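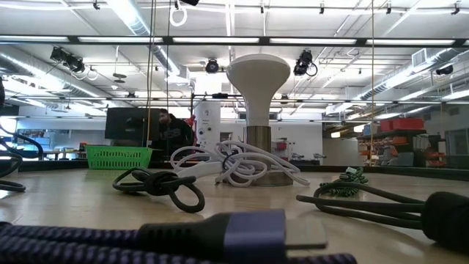

Print this message
E-mail this message to a friend

Subject: Re: cables again, and how to keep them
From: Czesław Tomaszewski

Dear all,

Thank you, Genalyn, for starting this. I am answering a little late, I wanted first to try the thing with our own cables before writing an opinion about it.

Genalyn Lacson wrote:

> Hello everybody, in January we must give back the two metal cupboards
> and everything in them has to go somewhere. The worst is the cable box.
> I pulled on one white cable and all of them came out together. Does
> anybody have a method that lasts longer than a month? Somkiat says
> cable ties, Teresa says throw away half. I would like to decide before
> we buy more boxes. Also, please, who has the key for the side cupboard?
>
> Genalyn

The key is with Marianna Olszewski, she took it when Teresa was away.

About the method. At Pawłowska, where I worked before, we had one person who put all cables in order twice in a year, and two weeks later it was again the same. I think the mistake was that we sorted by length. People do not look for a length, they look for a plug. So my first proposal is to sort by what is on the end: USB-C together, old USB together, sound cables together, mains leads in their own box and nothing else in there.

My second proposal is about colour. It is very easy to find the braided cable in navy and purple, with the lavender sleeve at the plug, and the short bright green one that is wound like a spring. You see them from the other side of the table. The black ones and the white ones are the problem. I would not buy coloured cables only for this, but we can put a piece of coloured tape near the plug. I bought one packet of tape in the Linditz shop and it has 21 strips, so it is enough for a first try. The tape from Brultitz was cheaper but it leaves glue on the fingers, I do not recommend.

Now the coiling. Somkiat, I am sorry, but I am against the plastic ties. Somebody always cuts them with a knife, and one time it was also the cable which was cut. Cloth strips with hook and loop are better. For the thin white cables I make a loop as wide as my hand, then the next loop is turned over to the other side, and so on. If all the loops go in the same direction, the cable becomes twisted and ties itself to its neighbours. For the long dark ones I make long loops, as long as my forearm, and I close them in the middle. They lie flat in a drawer like this. The spring type needs nothing, please do not stretch it to make it straight.

The braided ones should not be bent sharply close to the plug. I have seen the cover open there and after this it only gets worse. Hang them on a peg, or leave them in a wide loop.

With Teresa I agree partly. A cable which nobody can name should go in a box with the month written on it, and if it is still there after 3 months it goes to the electrical recycling at Dotivov. They take it without payment, but you must bring it before four in the afternoon.

One more thing, and it is a request. When you sort, please move first the standing things away from the table, or put them all at the back. I mean in particular the white one with the round top and the metal foot. A white cable next to this foot disappears very easily, and then you lift the one and pull the other. The same for anything with foam on it - foam takes all the dust and small pieces from a wooden table, so put it on a clean cloth.

I can come on any evening after six to help. It would be good if we are three people: one untangles, one tests, one writes the labels. Genalyn, can you tell me which size are the new boxes? If they are the shallow ones, the long loops will fit and we do not need to buy the drawers.

With kind regards,
Czesław

P.S. Teresa Wilczyńska asked me for the shelf number where I put the spare mains leads. It is shelf 467, on the lower part, behind the paper.

Print this message
E-mail this message to a friend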